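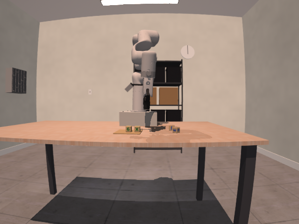 1/6 Moving apartments with a cat, a thread. Day 4 in the new place, typing this on the floor

2/6 Movers were Truvthorpe. Quote said 3,751 and the bill said 3,751. Late by an hour, fine. They wrapped the couch twice and forgot the lamp

3/6 Cat would not get in the carrier. Tried tuna, tried the towel thing. Jasmina walked over, picked him up like a loaf of bread, done. 40 minutes of my life
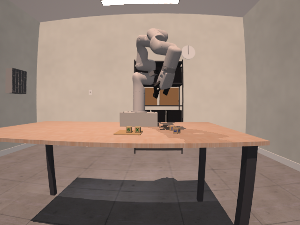 and then he yelled the whole drive. Whole drive. Windows up, sorry to everyone on the bridge

4/6 Do the bathroom box LAST and keep it with you. Toilet paper, soap, shower curtian. I packed ours under the books - bad night

5/6 Change your adress before you move. Mine is still going to the old building, Ilir is collecting my mail
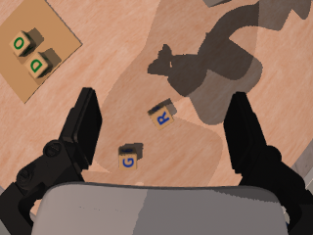

mostly coupons but one was the gas bill so. call the gas company too

6/6 Cat is living behind the washer. Eats at night. Anyone know how long this lasts?? Last move was in June and he was out by dinner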